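Gripper goes a little crooked on the dark gray plate, but only there

Posted by Frida Thygesen in Robot Arms and Grippers

Hi everybody, I hope this is the right place! I look after one small arm in our workshop in Gredero, and I've been setting it up to do two jobs on the same wooden table. One is picking up a blue plastic bowl that sits upside down, and the other is closing on the dark gray plate with the screws at its top corners. These are all from the wrist camera, the bowl first and then the plate twice.
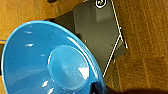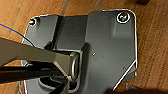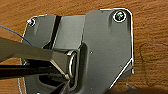
What I've tried so far

I wiped the finger pads, ran the homing routine again and slowed the last bit of the approach. The bowl is fine every time, bless it. On the plate, the fingers sometimes settle with a tiny twist, and after that the arm throws fault 988 and stops. It started in December, after I had the fingers off to clean them. Where would you look first?

Oddur Overgaard

Welcome, Frida! My money is on the fingers you took off. I did the very same thing with ours at Clivik and spent two evenings blaming the software (my poor wife heard all about it). Power the arm down, take both fingers off again, and wipe the seats they bolt to, including the corners, where grit loves to hide. Put the screws in by hand, close the fingers gently on something flat so they line themselves up, and only then tighten, a little on each side in turn. A bowl rim is thin and forgives a lot, so I wouldn't take the good bowl picks as proof that the fingers are square.

Teach the plate position over again when you're done. The old one was saved with the old finger alignment, and it won't be quite right anymore.

Villads Kárason

had 988 once, turned it off and on, went away. might be the cable?

Brian Rashidi

I'd go with Oddur, and add one thing. Look at that blue wire in the two plate pictures, the one that curves in from the left and runs over the edge of the plate. I'd want it well clear of the fingers before you teach anything, so tape it down farther back if it has the slack. Then run the plate job at low speed 9 times with your hand near the stop button. If the twist still shows up, write down which way it leans and come back and tell us, and we'll have a look at the wrist joint next.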